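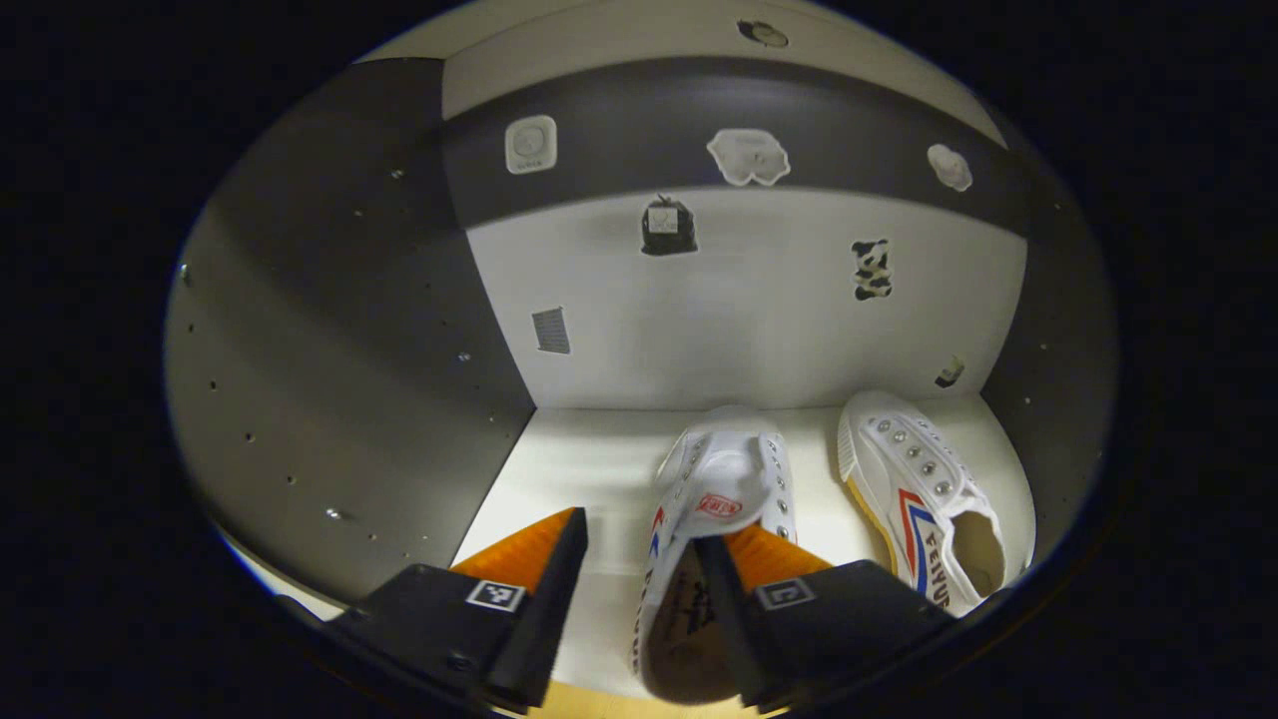
White canvas low-tops, the pair I'm asking about. Dark insole on the left one.

How do I clean white canvas sneakers with a worn brown insole and a yellowed sole?

Posted by Furkby in Shoes & Clothing, September

I have a pair of white canvas low-tops with laces and metal eyelets. They have a small red logo patch on the upper and a little red and blue striping on the side. The canvas itself isn't too bad but the insole has gone dark brown where my heel sits, and the rubber edge has a yellowish look now. I wore them most of the summer without socks.

I would like to put them away clean for the winter. They go in a box at the bottom of the closet and last year I didn't wash them at all before storing them. When I took them out in spring they smelled and I had to leave them on the balcony for two weeks.

My questions are whether the insole can be cleaned while it is still glued in, whether the washing machine is safe with metal eyelets, and whether anything works on the yellow. The printing on the insole is faint already so I don't care if I lose that. I'd like to keep the logo patch looking all right.

I have dish soap, baking soda, white vinegar and an old toothbrush. I can buy something else if it's needed.

Gundow
Marked as helpful by 8 people

Wash them by hand. I have cleaned a lot of canvas shoes and the machine is fine for the fabric but hard on the glue, and a glued insole can come up at the heel and never lie flat again.

Take the laces out first. Put them in a bowl of warm water with a spoonful of dish soap and leave them while you do the rest. Knock the dry dirt off the soles outside.

Mix a little dish soap in warm water and go over the canvas with the toothbrush. Do the whole upper, including the parts that look clean. If you only scrub the dirty spots you will get rings when it dries. Go lightly over the patch and the stripes. Red can run on white canvas, so test the edge of the patch with a damp white cloth before you start. If any color comes off on the cloth, work around it and keep it as dry as you can.

For the insole, don't soak it. Use the same soapy water on a cloth that has been wrung out, rub it, then go over it again with plain water. Press a dry towel in hard afterward. It will come up cleaner but I wouldn't expect it to go back to the original color, brown from bare feet tends to stay. If it still smells when dry, shake in baking soda, leave it overnight and vacuum it out.

The rubber edge can take a paste of baking soda and water on the toothbrush. That gets off dirt. If the rubber itself has aged, the paste won't do much and you may have to live with it.

Rinse the canvas well – leftover soap is a common cause of yellow patches later. Stuff the shoes with plain white paper towels and change them when they get wet. Dry them in the shade with air moving past, and wipe the eyelets dry so they don't leave rust marks on the canvas.

Bhutto

I just put mine in the machine. Cold water, laces out, shoes in a pillowcase with a couple of towels. Been doing it for years and they are ok. One insole did come loose but I cut a new pair to size and that was better than the old one anyway. No dryer.

Don't use bleach. I did once and the canvas went yellow.

Vosari

Agree with Gundow on most of it. Two things to add.

If the insole is that dark, try lifting it gently at the heel. On some canvas shoes it is only tacked down and comes out whole, and then you can wash it properly in the sink. If it resists, stop and leave it alone.

For storage, wait longer than you think. Canvas feels dry on the outside the next day while the toe is still damp inside. I give mine nearly 100 hours before they go in a box, and I leave the lid off for the first week. Plain paper inside, no newspaper, the ink can come off on white. Keep the box away from the heating pipe if there is one in the closet.

Furkby

Thanks. The patch passed the cloth test so I'm doing them by hand tonight. I tried the insole and it's glued tight, so it stays in.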